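Shop > Wall Maps > Political > Brorora World Leaders and Alliances Map

Reading time: 2 minutes

The Brorora map claims to show who is allied with whom, in one sheet, for the price of a decent atlas. I edit these product notes for Teltier and I have my doubts about any map that promises that much. Treaties overlap. Governments sign things in March and ignore them by summer. A line between two capitals tells you that somebody signed a paper, and not a great deal about whether either side would turn up in a crisis.

Still, schools keep asking for it. The new edition marks defence pacts, trade blocs and customs unions in 3 separate colours, and the index lists up to 200 agreements with the year each was signed.
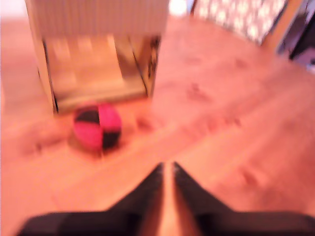
Disputed borders are dotted, with a note in the margin saying who claims what. Reshma Mahlangu, who checked the text for us, thought the notes on sea borders were too short. I agree with her. The publisher says more will follow in the next printing, which it also said last time.

"Strategic partnership" gets its own symbol. I would have left it off. The phrase covers everything from shared air bases to a nice lunch, and the key makes no attempt to sort one from the other.

Supplied rolled, paper or laminated. The laminated version takes dry-wipe pen, useful when a coalition falls. Hanging rails are sold separately (see Revano rails). No returns on laminated maps once the tube is opened.

Details correct at December 6, 2020. Expect some of them to be wrong by the time yours arrives.

Contact Teltier Maps | © Teltier | Back to top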